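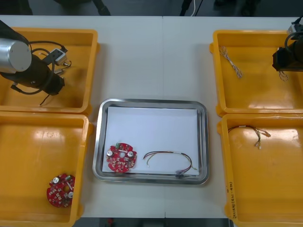 April, and the second full week of the kitting bench running on the arms. I started at six as usual and the heating hadn't come on. The new job is the Lefèvre order, one round board and one loom per kit, and the whole of my old bench has been given over to it. Where I used to have my racks and my stool there is now the white table with the yellow bins, two on each side and the steel tray in the middle. The tray has a sheet of white paper in it, which was my idea. The red boards show up well against it and so do the looms with the thin coloured wires, and I can see at a glance from the aisle whether a board and a loom are both on it. I got a thank you for that in the morning meeting, which was nice, although I had only done it to stop the glare off the steel giving me a headache.

I had four boards' worth of trouble before tea break, all of them to do with wires. The boards are easy. They are stiff and flat and they lie where they are left. A loom doesn't. It springs open when you let go of it, or one of the little white connectors hooks on something and the whole lot comes along with it. I have been handling these for eleven years and my fingers sort it out without asking me. The arm has to be told. When it gets one wrong it stops and the light goes amber, and I walk over, lay the loom out flat again, press the green button and walk back. That is a good part of what I do now.

The twisted white and brown ones are the best behaved, they hold together like a bit of rope. The multicoloured ones are the worst. I told the engineer so on the first day and he wrote it down, and then they started with the multicoloured ones anyway as the order needed them first.

Nine o'clock meeting. The target for the bench is 1000 kits by the end of the month. We were told that on the old way of working the same order would have taken three of us, and I believe it as I was one of the three. One of the others has gone to goods in, by choice, she wanted the earlier finish for her grandson. The other is on the Kalwood line doing final test and doesn't like it. He says it is too quiet and there is no one to talk to except the tester. I had my lunch with him and he said it again. I said he could ask to come back in the summer when they do the rota, but I don't know that there will be anything here for him to come back to.

I should put down what was said about jobs, for my own sake, so I remember it properly later. No one is being let go. That was said in January and said again this morning in the same words. People who leave won't be replaced on kitting. There will be training for anyone who wants to go up to cell operator, and the cell operator grade is 99 pence an hour more than mine. I am doing the cell operator's work already, as far as I can see, and I asked when the grade would follow. The answer was after the assessment. I asked when the assessment was. That is being looked at. I wrote it on the back of my hand so I would ask again next month.

My sister thinks I should be angrier. We spoke on the phone last night and she had the whole thing down as robots taking jobs. I said it was more boring than that. I used to stand in one place and pick parts out of bins for eight hours, and my wrists were bad enough that I wore the splints to bed. I haven't worn them since the end of March. On the other hand my feet hurt now, which they didn't before, from going back and forth between here and the labelling station. And I miss the stool. There is no stool allowed inside the yellow line. I sent in a form about it.

What I didn't expect is how much of the day is waiting. When I was picking I always had something in my hands. The hours went. Now I can go twenty minutes with the thing working and nothing for me to do but stand near it, and I am not supposed to read or have my phone out, and then it goes amber and I am wanted straight away. By two o'clock I was more tired than I used to be at the end of a full shift of picking. I mentioned this to the supervisor and she said everyone on the cells says the same, and that Zuretti, who put the system in, had told them to expect it and to rotate people every two hours. We aren't rotating because there is only me trained. So that is another thing that will be looked at.

The Zuretti people were in again from ten until half past one. Two of them, the tall one and the one with the laptop who never takes his coat off. They are decent enough. They changed something in how the gripper comes down so that it goes in at more of an angle, and asked me what I thought. I said I would pick the loom up by the bundled end and let the rest follow, never by the middle, as it folds over and then you have two ends swinging. The laptop one had me do it several times slowly while he watched my hand. It felt silly, being looked at doing something I have done every day. But he listened and he changed it there and then, and the afternoon had fewer stops than the morning. I would like to think that was me. It could just as well have been the new batch of looms, which came from Sorkalico and seem to be made up a bit stiffer.

I did ask him what happens when it knows everything I know. He laughed, then he saw I meant it, and he said there would always be something that came in bent. I have thought about that on and off all day. It is true that things come in bent. We had a box of boards in last autumn with the connectors all leaning the same way and I spotted it by feel before anyone had looked at the paperwork. The arms wouldn't have. They would have put every one of them in a kit. But I can also see that it is only a matter of someone adding a check for it, and then it would be caught, and faster.

Stock problem after lunch. The system said we had 3000 of the boards and the shelf plainly didn't. It took an hour to find the rest, which had been booked in under the old part number and put away in the Kalwood aisle. This is the sort of thing I used to know without looking. When the three of us picked by hand we walked the shelves every morning and you just saw what was there. Now the bins are filled from a trolley and the trolley is filled by whoever is free, and none of us walks the shelves. I said in the handover that one of us should do it first thing, before start-up, and it has been put on the sheet with my initials next to it. So I have given myself a job.

The bins need their writing done again as well. The pen on the outside of one of the near ones has gone so that you can hardly read it. It doesn't matter to the arms, they go by position. It matters to the person on the trolley. I will bring in a proper marker from home, the ones in the stationery cupboard are all dried up.

The apprentice was with me for the last part of the shift. She is nineteen and has never kitted by hand and won't have to. She is very quick on the screen, quicker than I am, and she had found the restart page before I had my glasses on. But she didn't know how to lay a loom down so it stays put, and when I showed her she said oh, like that, and then couldn't do it. It took her a good few goes. I think she should spend a week on the manual bench before she does any more with the cell, and there is still one at the back for the small orders. I will say so tomorrow if I get the chance. If a new person doesn't know what a good one feels like I don't see how they will know why it has gone amber.

5 stops in the last hour by the log, which I only know because the number has to go on the handover sheet. The evening shift doesn't have anyone trained yet, so it gets switched off when I go. I find that odd. All that was said about it running through the night and it goes home when I do. They are hoping to have someone ready for evenings by June and I have been asked if I would train them, an hour at the end of my shift for two weeks. Paid at time and a half. I said yes. I could do with it for the boiler.

Got the twenty past bus. Rain most of the way. Splints still in the drawer. I had beans on toast as I couldn't face cooking, and put my feet in a bowl of warm water while I wrote this, and I must remember to take the marker and my other shoes in the morning.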